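How I Proof Bread in a Basket Without It Sticking

My first few loaves came out of the basket in two pieces, so I've spent a lot of flour working this out!
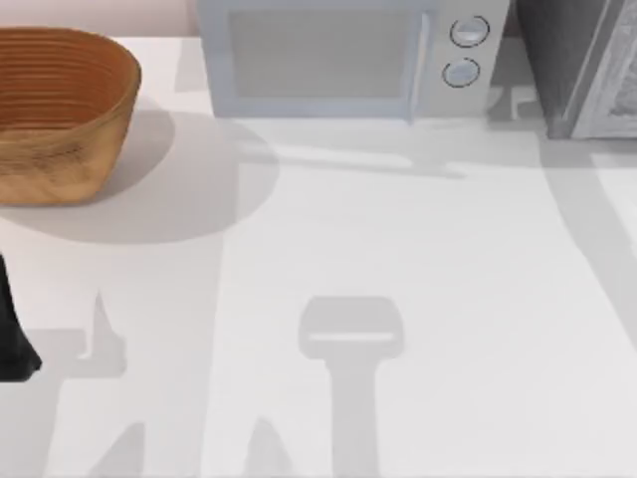
A ridged basket on a white countertop.

I bake in a small kitchen in Tindelthorpe, usually on a weekend when I've got time to fuss, and the part that used to scare me was the flip. You know the one. You've done all the mixing and folding, the dough looks gorgeous, you tip it out and half of it stays behind (I may have said a word my grandmother wouldn't like). If that's where you are, try this.

What you need

Rice flour and regular white flour
A small sieve or tea strainer
A stiff dry brush
A clean dish towel
A proofing basket big enough for your dough

My usual dough comes to 1048 grams, which fills my basket a little under halfway before the final rise. If yours starts out near the top, make a smaller loaf or find a bigger basket. Mine came from a little kitchen shop called Brokard and it wasn't expensive.

Season a new basket first

Mist the inside very lightly with water, then sift a mix of half rice flour and half white flour all over it. Tap out the extra and let it dry completely, overnight if you can. I do this 2 times before the first loaf goes in. You want a thin dusty coat that hangs on in the grooves. I skipped this step with my first basket and paid for it for a month.

Flour it every time

Right before shaping, sift on more of the same mix. Go up the sides too, higher than you think you need, as the dough will climb. I also rub a little rice flour over the top of the shaped loaf, and that has made more difference than anything I do to the basket.

Shape it tight

Slack dough sticks. Pull the loaf toward you on a bare counter until the skin feels snug, then leave it alone for 5 minutes so the surface dries a touch. Now lift it with a scraper and set it in the basket seam side up. Cover with the towel.

Let it rise

I put mine in the fridge around 9 at night and bake in the morning. Cold dough is firmer and so much easier to turn out. In August I wouldn't even try a counter rise in my kitchen, it goes from fine to puddle while I'm looking for my keys.

The flip

Lay parchment over the basket, put a board on top, and turn the whole thing over in one go. Then wait! Give it a few seconds to drop. If it hangs on, lift one edge of the basket a little and let gravity work. Don't shake it.

Cleaning up

No soap, no soaking. Let the basket dry out, then brush the old flour from the grooves and store it somewhere with some air. If you find dried bits, pick them off with a toothpick.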